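Home | Programme | Speakers | Venue | Past sessions | Contact

Getting Paid for What Is Already Streaming: Royalty Registration for Independent Artists
Speaker notes, Rogelio Enriquez, Fajardo Music Rights 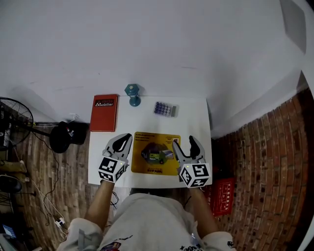
Two hand-held grippers in use over a small white table.

Opening

Good afternoon, and thank you to the organisers for the invitation. My name is Rogelio Enriquez and I look after artist registrations at Fajardo. The session lasts until four o'clock. I shall speak for most of that time and then take questions with my colleague Imelda Tagle, who handles disputed claims.

Please ask those at the back whether they can hear before going on.

The subject this afternoon is the money that recorded music earns after it has been released, and the reasons a share of it fails to reach the people who made it. I will not be covering promotion, playlists or how to find an audience. The panel before this one dealt with those matters fully.

Slide 2. Two rights in one track

Every released track contains two separate pieces of property. The first is the song, meaning the words and the music. The second is the recording of that song. They may belong to the same person, and for many artists in this room they do. They are still registered in different places and paid through different routes.

A distributor collects for the recording. It does not, as a rule, collect for the song unless the artist has signed up for that service separately. Many artists receive a monthly statement from their distributor and take it to be the whole of their income. It is worth saying this twice.

Ask for a show of hands: who has registered as a writer with a collecting society? Then: who has registered every song they have released? Allow time for the second answer.

Slide 3. A worked case

I am grateful to Jhun Lumanlan for permission to use his figures. Jhun produces and performs under the name Hiller, and came to us with an album, two EPs and a number of guest verses on other people's releases.

His recordings had been collected for without a break. His songs had not been registered at all. When the registrations were completed and the back claims accepted, the first payment was £2,750. Of that, £400 came from a single track on which he had written the chorus and nothing else.

Two points to draw out. The claim was accepted only for the period the society's rules allowed, and earlier earnings could not be recovered. The chorus payment was possible because he had kept an email in which his share was agreed.

Do not give the titles of the tracks. Jhun has asked that they be left out.

Slide 4. Split sheets

A split sheet is a short written record of who wrote what and in what share. One page is enough. It should carry the legal name of each writer, the name each writer performs under, the society each belongs to, the membership number where there is one, and the percentage agreed. The percentages must add up to 100.

Our strong advice is to complete it on the day the song is written. Where a beat has been leased or bought, the producer's share of the song should be on the sheet as well, and it should match the licence. We see many licences that grant the producer half of the song, signed by artists who believed they had bought the beat outright.

Efren Dumlao's case may be mentioned here if time allows. Three writers each registered the same song at 50 per cent. The society placed the song in dispute and held all payments on it. The dispute took over a year to settle, and no writer was paid in the meantime, including the one whose share had never been in question.

Slide 5. Codes

Each recording carries an ISRC. Each song, once registered, carries an ISWC. The audience does not need to remember what the letters stand for. They need to know that the two codes are different and that both should be kept in one place.

If a track is moved to a new distributor, the ISRC should move with it. If a new code is issued by mistake, the play counts may be divided between two entries and the society may fail to match either of them to the song. Before changing distributor, download a full list of codes from the old account. Access is sometimes closed sooner than expected.

A clean version, a remix and a live version are each separate recordings and each need their own code. A radio edit does too.

Slide 6. Names

A large part of the unmatched money we deal with comes down to spelling. The performing name should be written in the same way everywhere. Capital letters seldom matter, but symbols, added spaces and the word "feat." placed inside a title often do.

Noel Padilla, who records as Renis, had four spellings of that name across his releases. Putting them right took one afternoon of letters and a wait of several months.

Slide 7. Video

Where a video is uploaded to an artist's own channel, advertising income from that channel is one stream. Income from other people's uploads that use the track is another, and is collected only if the track has been entered for content matching. Artists should find out whether their distributor does this, what share it keeps, and whether it has been switched on. With some distributors it is an optional setting.

Take care with beats held on a non-exclusive licence. These should not be entered for matching, as the claim would also fall on every other artist who has leased the same beat.

Slide 8. Keeping records

We give each new client a plain spreadsheet, which we call the Priter sheet after the client for whom it was first drawn up. It has one row for each recording. The columns are title, version, release date, ISRC, ISWC, writers and shares, distributor, and the date on which the song was registered.

Copies are on the table by the door. I have brought 20. The file can also be sent by email to anyone who leaves an address with Imelda.

An artist with a large catalogue should begin with the tracks that are played most. One client arrived with more than 500 recordings, and we advised him to complete the first page before looking at the rest.

Slide 9. Deadlines

Societies pay on fixed dates and close their books some weeks beforehand. A song registered after the books have closed will wait for the next payment. For those planning a December release, registration should be done in the week the track is delivered to the distributor.

Questions

Imelda to join at the front. Repeat each question before answering it.

Likely questions: samples, cover versions, leaving a society, and whether a manager may register on an artist's behalf. On samples, state that a song containing an uncleared sample should not be registered as wholly original, and refer the person to a solicitor. We cannot advise on individual contracts from the platform. Those with papers to show may speak to either of us afterwards in the foyer.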